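Tue 23 January

Snow again this morning, the fine dry kind that squeaks, so I gave up on the errands and went back to the river treaty. I have been living with the thing since December and I'm fonder of it than is probably healthy. It was signed to settle the quarrel over the Zasmont crossing, and for years I took the usual story on trust: two tired little governments, one ferry, a handshake, everybody home for supper. Well! The letters tell it rather differently.

The bundle I read today holds 37 of them, copied in a clerk's hand so tidy I could have kissed the page. Most come from the Gollard side, and what a slippery lot they were. In one letter they promise to pull the garrison back from the bank before the thaw, and in the next, written to their own officers the very same week, they order flour and boots for 255 men to stay right where they are. I read that one twice and then went and made toast, because I needed to be cross at something in the kitchen for a while.

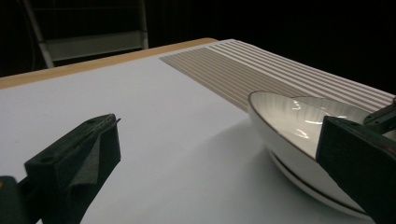

So why did the Zasmont delegates sign at all? They were short of grain, and the Gollard merchants held the only open road south. A bad paper with bread behind it must have looked better than a good quarrel with none, and I can't say I would have held out longer in their shoes (I get snappish if lunch is late).

I spent the afternoon on the map that goes with the treaty, folded so many times that the border has worn away right at the bend everyone was arguing over. The Fidier mill is on it, though, plain as anything, on the north bank, and the printed history puts it on the south. If the map is right then the toll money went to the other side altogether, and page 69 of my draft will have to be taken apart. I liked page 69. I had a nice long sentence in it about the miller.

Soup for supper, and the last of the rye bread. The Jacobs catalog came in the mail and there are 2 books of frontier correspondence in it that I don't need and will almost certainly order — the shelf in the hall can take a little more if I move the atlases down. Tomorrow I want to start on the toll ledgers, if the roads are no better, and I must remember to call about the furnace.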